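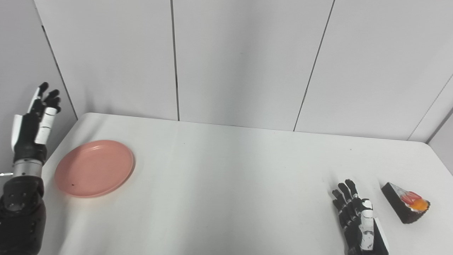

Cake on Sunday

The August cake afternoon is back this Sunday at 3 in the Clikilstead kitchen. Hidayah Simanjuntak is baking again, and anyone who wants to bring a second cake should tell her by noon the day before.

We've moved to the white table along the wall. It wipes down faster than the old one, and crumbs are easy to spot on it – dark cake especially.

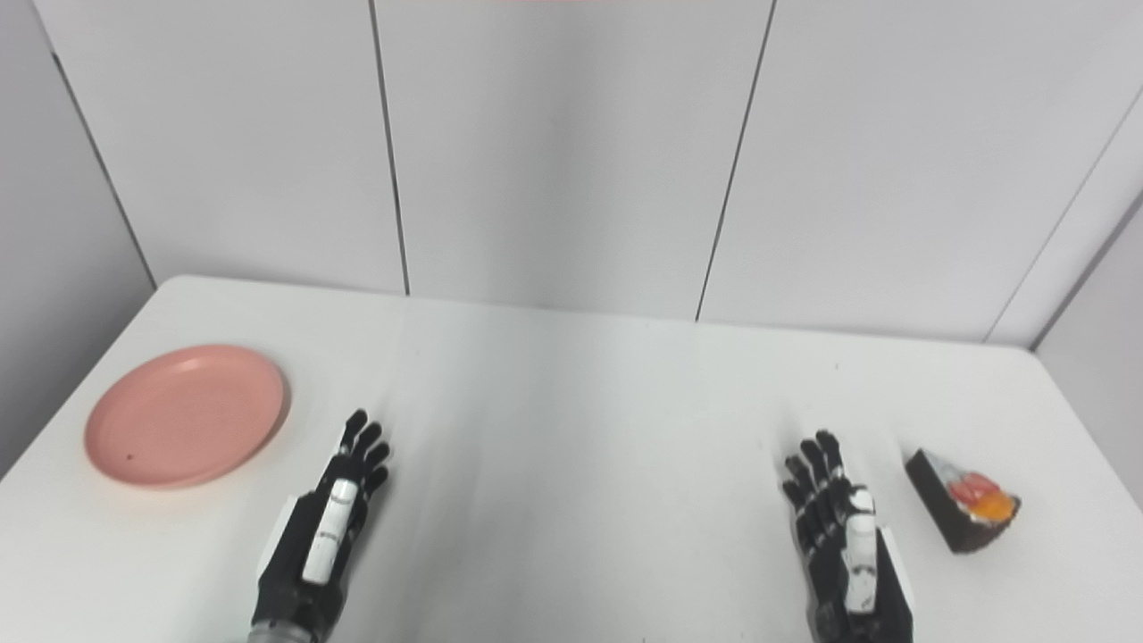
Clikilstead Social Club – Kitchen Team

Please use the pink plates for cake and leave the deep bowls for the soup group. A slice fits on one with space left for a fork. The club has 71 plates at last count, and Lautaro Urrutia would like them all back on the shelf by evening.

Slices are cut as wedges and put out one at a time. Ask for a half if you want one. Tea is in the Pisard urn by the door.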